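Search the forum Enter keywords Go
Black laundry fading — cold wash or vinegar?
2 min read

My black cotton napkins and tees go gray along the folds after a few months. I wash cold and line dry. What are other people doing?
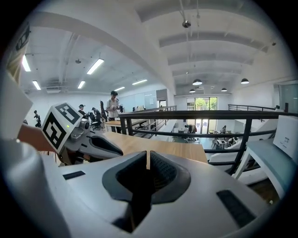
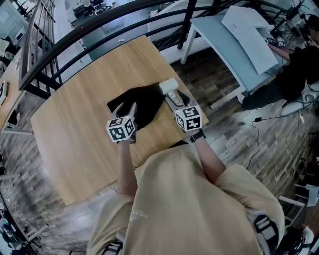 Posted by guilan_qiu (Guilan Qiu), 3/17/25

Forgot to add, our water in Sirnby is hard and the machine is a front loader.

sorrel28
Turn everything inside out and skip the vinegar. It did nothing for mine and the rubber door seal went sticky.

muchen_cai
Disagree on vinegar. I've put half a cup in the rinse since October and my towels come out softer. Seal is fine.

sorrel28
Softer, sure. The question was about color.

pegline
With hard water I'd look at detergent first. Powder leaves a gray film on black cotton and people take it for fading. Run one load with no soap and see if the water clouds up.

guilan_qiu
I do use powder. Ran the empty-soap load tonight and the water was cloudy by the second rinse.

muchen_cai
Then switch to liquid and use less. The fold lines are wear, though — liquid won't bring those back. I redye mine once a year.

pegline
Redyeing napkins seems like a lot of work. Drop the spin speed and don't pack the drum.

Related threads
Dratanberg linen shrinking in the dryer
Senstead drying rack, worth it?
Getting candle wax out of a tablecloth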